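Famano releases Drumusano 6, and we're rather pleased with it

Our new motion planning software is out this November, and I've been itching to tell you about it! Drumusano 6 is the biggest rewrite we've done at Famano. It takes what the wrist and head cameras report and works out a grasp and a safe route for the arm, all in one go (the old version did those as two separate jobs, and you could feel the pause between them).
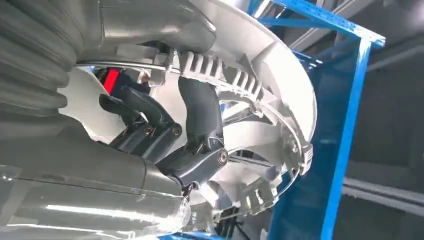
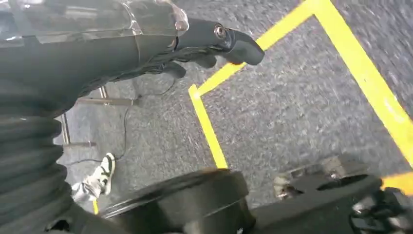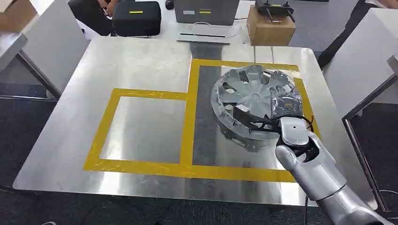
Wrist views first, then the head view, with the gripper on the rim of a wheel cover.

Over at Plusico, Egan has been running the beta since the spring and tells us the planner now replans quickly enough that operators have stopped reaching for the pause button, though Egan would still like clearer messages when a grasp is refused. Fair point, and it's next on my list.

Shiny parts were the headache for us. Reflections used to send the old depth filter off in all directions, so we wrote a new one and tuned it over 200 test picks. There's also a replay tool that lets you step back through the last 100 plans and see which grasps were thrown out, and I use it far more than I thought I would.

Existing customers get the update free, and a licence covers up to 16 arms. Installers and release notes are on the Famano downloads page from Saturday morning.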